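Two-Arm Zipper Closing from Wrist Camera Views
Project report, Sundedus course group
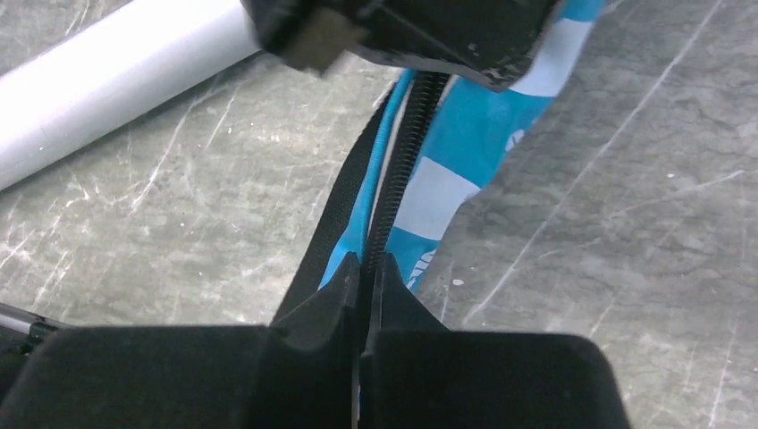

The task was to close the zipper on a soft fabric item with one arm holding the cloth and the other moving along the zipper. We wanted to know if a policy trained only on wrist views could do this without the overhead camera.

We recorded 2,737 demonstrations in July by teleoperation. After removing runs with dropped frames or a lost grip, 2,294 were left. We trained on 2,000 and kept the rest for validation. The Groltard policy code was used with its default settings, except that we shortened the action chunk to 28 steps.

The shorter chunk helped most when the fabric folded near the fingers. With the longer one the arm kept pulling after the cloth bunched up. Most remaining failures came from the first grasp - the fingers closed on fabric next to the pull and the policy did not try again.

We did not test other lighting or other table surfaces. The Zinix force readings were logged but not used for training.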